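News > Company > Press Releases

Natuta Adds Bench Cloths and Glassware Stands to Its Teaching Lab Range

HIMWOOD, 2 Aug 2019 – Natuta, a supplier of lab furniture and bench accessories to schools and colleges, today announced a line of woven bench cloths and matching glassware supports for teaching labs. The line goes on sale at the end of August under the Drusilach name.

The cloths are made to cover a standard demonstration table and come in black and charcoal gray. Natuta tested them at its Himwood showroom over two terms with visiting science teachers, who asked for a dark surface that makes clear glassware easier to see from the back of a classroom.

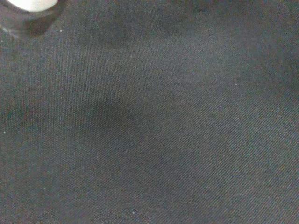 Can the cloth be used under chemicals?
It is sold for setup, display and dry work. For anything that may spill, Natuta recommends putting a tray on top of the cloth and keeping to the school's own safety rules.

Cloths can be machine washed at a low setting and should be hung to dry. They are hemmed on all four sides and are sold singly or in packs of 15.

"Teachers kept telling us the same thing," said Minttu Manninen, product manager at Natuta. "Glass on a white bench is hard to see. Put the same tube on a dark cloth and students can follow what you're doing. We had been selling racks and rings for years and hadn't given much thought to what went underneath them."

The glassware supports can be bought separately or with a cloth. They include clear acrylic test tube racks, with a row of round holes in the upper plate and a flat base plate below, and cork rings for round-bottom flasks. The rings keep a small flask upright while it is being filled through a funnel.

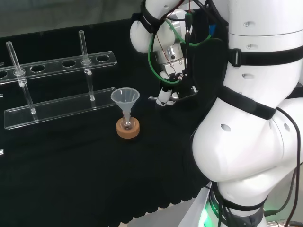
Cork was chosen over rubber after the showroom sessions. It grips the cloth well – several teachers noted that rubber rings tended to drag the fabric when they were moved – and it doesn't mark the glass. Rings are offered in four sizes. The acrylic racks should be wiped with a soft, damp cloth and kept away from solvents.

Natuta has made 3,000 cloths for the first run. Orders placed before the start of the school year have come from 142 schools so far, most of them existing customers. Distribution outside the Himwood area will be handled by Awasthi, which already carries Natuta's stools and storage units.

Schools that would like a fabric swatch before ordering can request one from the sales office. Swatches are free, one set per school.

About Natuta
Natuta makes and supplies tables, storage and bench accessories for teaching labs. Its showroom and warehouse are in Himwood.

Related releases
Natuta Extends Warranty on Lab Stools
Awasthi to Carry Natuta Storage Units
Himwood Showroom Opens to School Groups
New Tray Sizes for Demonstration Tables

Contact the press office | © 2019 Natuta | Back to top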